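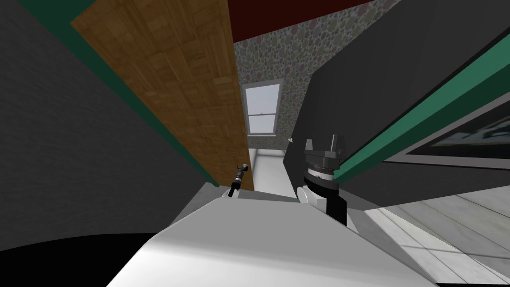
**Ticket 472: shared calendar still linked after account split**

Product: Unar family calendar, web and phone
Opened: August 23, 2020
Raised by: Gebhard Zaugg
Handled by: Rupert Danzer
Status: closed

**Customer's report**

My wife and I separated in the spring and we're going through mediation with Holldale in Telstead. We used one Unar account for everything when we lived together. Last month I used "Split a household" so that we would each have our own account and share only the children's calendar.

The split went through and we both got the email. Since then:

- My own appointments show up on her phone, including the ones with my solicitor at Bozkurt.
- Hers don't show up on mine.
- The children's overnight stays are right on my screen but the printed summary gives me too few nights.

The first one is the urgent one. I've stopped putting anything in the calendar until it's fixed. The mediator wants the summary of nights for our next session, so I need that too.

I've logged out and in again on the phone and the laptop. I've also removed the app and put it back. No change.

**Reply 1, Rupert Danzer**

Thanks for the details. I've looked at the sharing settings on your account and I've paused all outgoing sharing from it. Your wife's phone will drop your entries the next time it updates. The children's calendar is paused as well for now, so please agree any changes to handovers by text or email until I turn it back on.

Could you tell me:

1. Did you make the split from the phone or from the website?
2. Was there an old calendar called "Home" or "Family" before the split?
3. What dates did you choose for the printed summary?

I can only discuss your account with you. If your wife has questions about hers she'll need to open her own ticket.

**Customer's answer**

From the phone. Yes, there was one called "Home", and everything went in it for years, mine, hers and the children's. I think my solicitor's appointments are in there because it's still the one that comes up first when I add something.

For the summary I asked for the month of July. It says 31 days at the top, which is correct, but only counts nights where the handover was in the evening. If I collected the children from school or holiday club, that night is missing.

She says my entries have gone from her phone now.

**Notes (internal)**

- "Home" was kept as a shared calendar after the split. Owner is the customer, second member is the spouse's new account with view rights. Explains why it only goes one way.
- Split on the website asks what to do with old shared calendars. The phone version doesn't ask and keeps them shared. Passed to the app team.
- Default calendar for new entries was still "Home".
- Summary: tested with a copy of the children's calendar. Handovers before 17:00 are counted as day visits even when the stay runs to the next morning. Known fault, fix planned for October.
- "Home" has more than 200 entries. Too many to sort by hand, used the filter on "added by".

**Reply 2, Rupert Danzer**

I've found the cause of both problems.

The old "Home" calendar was still shared with your wife's new account. I have taken her off it and it is now private to you. The children's calendar is back on and shared both ways, as you wanted.

Please do the following:

1. Open Settings, then Calendars, and set the default to "Personal".
2. Open "Home" and filter by "Added by me". Select all and move them to "Personal".
3. Check for anything about the children among them (school dates, dentist and so on) and move those to the children's calendar.
4. Leave the entries your wife added where they are. She can ask us for a copy.

On the summary, the count goes by the handover time and gets afternoon collections wrong. We expect to correct this in October. Until then, go to Reports and choose "Full list" instead of "Summary". It shows each stay with a start and an end. The total is on page 4, and that total is worked out separately and isn't affected.

We can't recall anything that was already seen on the other phone. I'm sorry about that. If you need a written record of when "Home" was shared and when it stopped, for Bozkurt or for the mediator, I can send one.

**Customer's answer**

Done all of that. Solicitor's entries are in "Personal" now. The full list matches what I've got in my diary, so I'll send that to Holldale.

Yes please to the written record.

**Closing note, Rupert Danzer**

Sharing record sent to the customer's email address as a PDF. Customer confirmed he could open it. Phone split fault stays open with the app team under its own number. Closing this one.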